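Apr 29, 2016

So the little red rack has finally made it out of its box and onto the white table, and I am unreasonably happy about it. If you've been reading for a while you know I've been hoarding mini packages since July (tiny boxes, sample boxes, anything with a label that looks like it shrank in the dryer), and they have been living in a shoe box under the bed where I couldn't look at them. That was the whole problem with my "collection." It was a shoe box.

Mio Shibata is the one who got me onto trays. She had a Suredari set in her craft room, the kind with a lip on every tray so things lean back and don't slide out when you bump the table, and I bump the table a lot. I hemmed and hawed over the clear ones for 2 weeks and then went red. Go red! Everything looks like a real store.
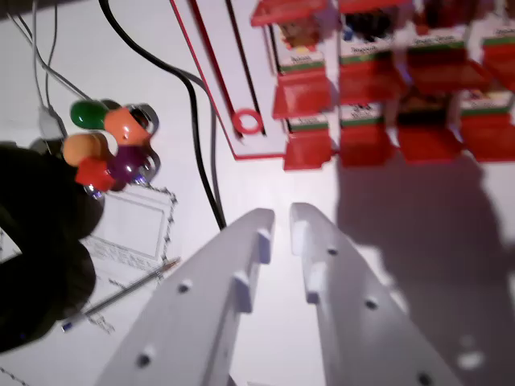
Shop's open! The green-band boxes in their new home.

I put the matching ones together, all those little white boxes with the green band, and I love how they look in a row like that. My first try was mixing everything up by height and it looked like a junk drawer. Same-with-same is so much better. The bottom trays sit out in front and I keep going back and forth on what goes in those. Guilan Zeng thinks candy. I think erasers. We'll see who wins, but it's my table.

A few things I learned getting this far, in case you're setting one up too:

Wipe the trays before you load them. Mine came with a fine dust all over and I ended up taking everything back out after I'd lined it up so nicely.

Stand the boxes up with the pictures at the top and then step back across the room. Up close they all look straight. They are not.

Don't glue anything yet. I know, I know. I glued a sign to my old Oda display and regretted it for a year — I could never get the letters off without taking the finish too.
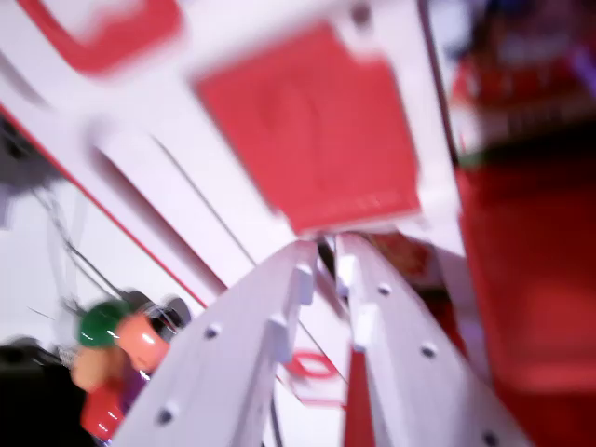

The red and white together is what I'm going for with this whole corner, by the way. I had a plan with pale blue in it and a bunch of paper samples from Timodow taped to the wall, and then I held one up next to the red and just went nope. White table, white panels, red wherever I can get away with it. It makes the corner feel bigger, or maybe just cleaner, and the packages get to be the colorful part.

Still on my list: a tiny awning, some price tags (I want them handwritten but my handwriting is terrible at that size), and a counter for the front. I priced a Unitz counter kit and it was 20 dollars plus shipping, so I might try making one out of foam board first. If it's a disaster I'll post it anyway.

If anybody has a good way to cut straight slots in foam board without chewing up the edges, please tell me in the comments. I've gone through 4 blades already and I'm still getting crumbs everywhere — all over the rug, in my socks, in the cat's dish.

Get new posts by email! Enter your address to join 1213 other readers.

Recent posts
The shoe box under the bed
Paper samples, round two
Why I quit gluing things
Mio's craft room, a tour

Contact | Copyright 2016, all rights reserved | Back to top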